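Subject: Re: [benchtop-arms] Board creeps on perforated top, z height wanders
From: Skerkov
To: benchtop-arms list

Hi all,

Sorry for the slow answer, I've had the arm in pieces since the start of October and only got it back together last night. Quoting the bit I'm answering:

> We run a small pick and place cell on a perforated table and the
> work board won't stay put. I zero it in the morning and by late
> afternoon the grasps are landing off to one side and a bit high.
> I've re-taught the corner points so often I could do it asleep.
> Is it the arm, the gripper or the table? And does anybody bother
> with a real maintenance schedule on a cell this small?
> Dronell

Oh boy, yes, I know this one. I spent most of the summer blaming the arm for exactly that, and in my case it was the table and the board between them, with a little help from a worn fingertip. So before you re-teach anything else, leave the taught points alone for a day and check the boring stuff.

First the table. Mine is made up of panels, and one of them had lifted at the joint, hardly enough to feel with a fingernail. Lay a straightedge over every joint, both directions. If it rocks, loosen the panel completely, clean underneath (you would not believe the crud under mine) and snug it back down from the middle outward. Don't do what I did the first time and crank one corner tight and then wonder why the opposite one came up.

Then the board. I like wood for the work surface, it's kind to parts and kind to fingertips when you crash, but it moves with the weather. My board is 618 mm on the long side and it cupped up to 2 mm across the grain when the heat came on in the shop. That was your "a bit high" right there, at least on my cell! I now flip it over every couple of weeks and let it sit in the room a few days before I zero on it if it's been stored anywhere cold.

For the zeroing itself I do this, in this order:

Power up, home the arm, let it run the warmup loop for a coffee's worth of time.
Touch off at all 4 corners of the board at slow speed, and write down the z for each one in the notebook.
Compare with last time. If one corner is off, it's the board or the table. If all of them moved together, look at the gripper mount.
Only then touch the offsets in the controller.

The notebook is the part that saved me. Once I had a few weeks of numbers side by side, the bad panel stuck out like a sore thumb, and I'd been staring at the same drift for months without writing any of it down (don't ask).

On the gripper: wipe the fingertips every day, pull them off and look at the mounting screws once a week. I had one screw that backed out a quarter turn at a time. A dab of the removable thread locker fixed it. And check your cable where it comes off the wrist, mine was pulling slightly at full reach and that shows up as a sideways error that comes and goes depending on where you pick. Drove me nuts.

For the test pieces, I quit using machined blanks and went to a set of chunky plastic shapes, two each of red, yellow, blue and green. Hearts and stars are great for this. A cube will forgive a gripper that's a hair off, a star won't, it twists as soon as one finger gets there early. I bunch them up tight to check clearance too, so the fingers have to get down between neighbors.

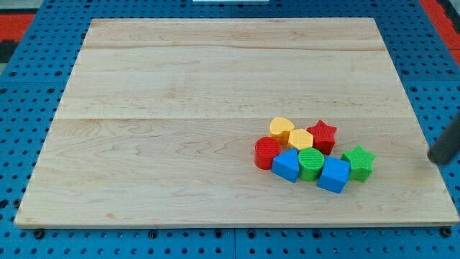 Dronell wrote back off list and said I could pass it along: bunching the pieces up is a good test for clearance but a lousy one for zero, so do the zero check with a single cube in the open first, otherwise a nudge from the neighbor looks just like drift. Fair point, and I've swapped the order in my notes. Single cube out on the left, same spot every time, then the pile.

I run 64 picks as a check after any change, single pieces first and then the cluster, and I log every miss with the shape and which side it slipped. Takes less time than I expected. If the misses are all on stars, I look at finger alignment. If they're all on one side of the board I get the straightedge out again.

As for the schedule, mine is taped inside the cabinet door and it's only a few lines. Daily is wipe and look. Weekly is screws, cable and the corner numbers. Monthly is table joints and flipping the board if I forgot. Russo's old post in the archive has a much longer one, with lubrication intervals and so on, worth reading if your arm is an older model with the open joints.

One thing I still haven't sorted: the board shifts a tiny bit on a hard stop, even clamped. I'm thinking of dowel pins down into the table holes. If anyone has tried that on wood I'd love to know whether the pin holes wallow out over time, or whether you bushed them.

Cheers,
Skerkov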